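**Jan 11, 2024 – tray demos, Monside bench**

A good long morning with the hand-held gripper, and I'm writing this up before lunch while I still remember which way I was turning my wrist. The plan for the Purthorpe task is 63 demos of moving parts between the two trays, all shown by hand. My early ones were far too quick (I always rush when I'm enjoying myself!), so I threw out seven and began again with a slower approach – fingers wide open, low over the big beige tray, a short pause before closing.
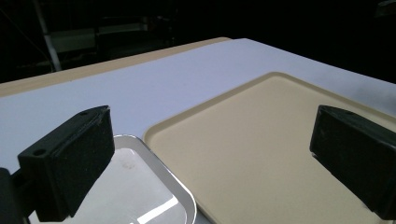

Dalibor Machala thinks the pause will come back to bite us, and that the policy will learn to hover over the tray forever if every demo waits in the same spot. He'd sooner have me vary it, or leave it out of half of them.

Fair enough, and I've come round to trying it his way for the next batch. I'll also turn the beige tray a bit between runs, so the corner doesn't always point the same way. Eduard Gajdoš wants the full set by February, and we should manage that comfortably if my wrist holds up. Still to do: recheck the finger width calibration and label the rejects.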